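Flusar hand-held gripper kit: progress report for August
Prepared for the Veltwood small equipment fund

Summary

We are now well into our trial of the Flusar kit and I'm glad to say it has earned more bench time than we planned for. The grant paid for 5 kits, and all of them are in use. We have worked through 80 of the 129 textile tasks on the list we agreed with you in the spring, and the remaining ones are mostly heavier goods that we left for last on purpose. The short version is that this is a very good tool for soft, light, awkward things, with a couple of weak spots that I'll be frank about below.

Getting started

Assembly went faster than the booklet led us to expect. Each kit comes flat, with the linkage arms in one bag and the jaws in another, and the only step that slowed us down was setting the tension on the return spring. Perihan Dağdelen wrote up a one-page version of that step with her own drawings, and after that even our newest people had a kit working before lunch. We sent the page to Nuttall, who supply the kits, and they've asked if they can pass it along to other buyers. We said yes!

The handle is comfortable over a long session. Two of us have small hands and found the reach to the trigger a stretch at first — a wrap of grip tape took care of it.

Work on mesh and zippers

Mesh laundry bags were the group I worried about most. The fabric is thin, it folds over on itself, and the zipper makes one part of the bag much stiffer than the rest. With our older Vindus grippers we mostly ended up pushing this kind of fabric across the table. The Flusar's narrow jaw tip gets in at a fold much better, and the linkage gives a nice even close that you can feel in your hand. People who had never used a gripper before were picking up a single layer on their first afternoon. For me that has been the happiest result of the whole trial so far.

We work on a pale, smooth surface for these tasks and come in from the side with the jaws nearly shut, aiming for the place where the edge of the mesh meets the table. Approaching from the zipper side also works, but it takes more patience.

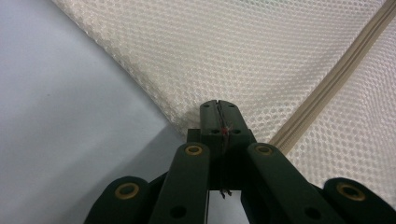
Perihan would like it noted that she disagrees with me on the zipper side. She finds it the easier approach, as the tape gives the jaws something firm to close on, and she thinks my numbers there are low because I rush. She has offered to run the next batch herself, and I've happily handed it over.

Cleaning and wear

Fibers are the main upkeep issue. Threads and fluff find their way into the slit between the two halves of the tip, and once a tuft is packed in there the jaws don't meet as cleanly. We now go over every tip with tweezers and a soft brush at the end of a session. It takes a couple of minutes per kit and I'd like to see a small brush included in the box.

The brass-colored eyelets at the arm joints have held up well and we have had no joint come loose. One trigger spring went slack in the second week of use. Nuttall replaced it without any fuss, and the part arrived in a padded envelope with two spares. The matte dark green plastic marks a little where it rubs on the bench, but that is only a matter of looks.

What hasn't gone so well

Thick towels are hard going. The jaws open wide enough, but the grip slides off once the towel's weight comes onto it, and we lost up to 28 attempts in one long morning before we gave up and moved on to pillowcases. I've asked Nuttall about the rubber-faced tips they mention in the booklet. They are being made in small numbers and we are on the list for a pair.

The printed labels in the kit are also too small. We relabeled everything with a marker.

Money

Spending is on track. The only cost we hadn't planned for was replacement laundry bags, as a few of ours tore at the seam, and we covered that from the consumables line. Nothing needs to move between budget lines at this point.

Next steps

Perihan's zipper batch comes first, followed by the remaining light goods (scarves, socks, two kinds of netting). We would then like to try the rubber-faced tips on towels if they arrive in time. If they don't, we'd ask your permission to finish the towel tasks with the standard tips and report them separately, so the rest of the results aren't held up.

One request: could we keep two of the kits past the end of the grant? The student bench would get a lot of use out of them, and we can cover the spare parts ourselves.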